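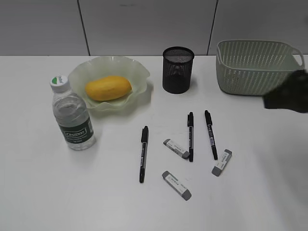 4. Evaluation of the Tabletop Kit

Figure 3. Workspace of the sorting task, with markers and erasers on the table and the pencil holder and the basket behind them. The bottle and the fruit bowl are not targets of this task.

4.1 Task and materials

The kit under review is the Fernitz tabletop manipulation kit, which is offered to teaching laboratories and small research groups. It includes one arm with a gripper, a fixed camera with its stand, a controller box, and the Undis software for recording and replaying demonstrations. We bought the kit at the normal price and did not receive support from the supplier other than the support that every customer receives.

For the main test we selected a desk-tidying task. The robot must put three black markers into the mesh pencil holder and three white erasers into the plastic basket (Figure 3). The task was chosen for two reasons. First, the two kinds of object are both small and can be held by the same gripper, but they ask for different motions at the end. A marker must be turned upright before it is released over the holder, while an eraser can be dropped in the basket at almost any angle. Second, all objects are common office goods and can be replaced by other laboratories with little cost.

The water bottle and the glass bowl with the yellow fruit stay on the left side of the table. We included them as distractors. The bowl is translucent and the bottle is clear, and we expected that these two would be difficult for the object detector supplied with Undis. The contrast between white erasers and white table was also kept on purpose. In the product manual the supplier recommends a dark mat under light objects, but many users will not have such a mat, and we wanted to know how the kit behaves without it.

4.2 Data collection

Demonstrations were recorded by four operators, of whom two had no earlier experience with robot arms. Each operator first read the quick-start guide and then practiced for one hour. Before every episode the markers and the erasers were scattered again by hand in the middle of the table. The containers were moved only between sessions.

We planned 3,000 episodes, one episode being a single pick and a single placement. After removal of the episodes with lost camera data or wrong labels, 2,246 remained. This loss is larger than we hoped. Most of it comes from one fault in the recording software -- when the disk buffer was full, Undis continued to move the arm but stopped saving the video, and it gave no warning on the screen. The fault was reported to the supplier and was corrected in the update of September 15, 2021. All results in this section were obtained after the update, but the training data include episodes from both versions.

4.3 Results with the supplied policy

The policy that comes with the kit was trained further on our episodes with the default settings. Erasers were placed correctly more often than markers in all sessions. The grasp itself was seldom the problem for either object. For the markers, the usual failure was at the release: the marker touched the rim of the holder, rotated, and fell on the table behind it. When the holder stood near the back edge of the table, the arm was almost fully extended and the wrist could not reach a vertical pose. We consider this a limit of the arm length and not of the learning method.

For the erasers, the failures were mainly missed detections. The printed sleeve seems to help the detector, and an eraser lying with little visible print was more often ignored. Under even light the shadows on the table are weak, so the detector has also little help from them. We repeated a part of the test with a lamp placed at one side, and the missed detections became fewer, although the markers were then sometimes detected twice.

The distractors caused less trouble than we expected. The gripper was never commanded to the bottle. The fruit was selected as a target in a small number of trials, always at the beginning of a session, before the background calibration was repeated.

4.4 Comparison with the Ndlovu baseline

We also trained the Ndlovu baseline on the same episodes. Of these, 2,130 could be converted to its input format, and the others were excluded because their time stamps were not regular. The baseline was better at turning the markers upright, but it was slower, and it stopped in front of the basket for several seconds in many trials. Operators described this pause as uncomfortable to watch, as they could not tell if the robot had failed or was still computing. A longer discussion of the pause is found in the thesis of Kamonchanok Kaewmanee, who repeated the comparison with the Ukby gripper fingers in February.

4.5 Remarks for buyers

The assembly instructions are clear, and both new operators could start a recording without help. The calibration procedure is less satisfactory. It must be repeated whenever the camera stand is touched, and the stand is light -- we finally fixed it to the bench with two screws. Laboratories which plan to use tall or narrow containers should measure the reach of the arm at the real container height before they order, as the reach given in the data sheet is valid only with the gripper pointing forward.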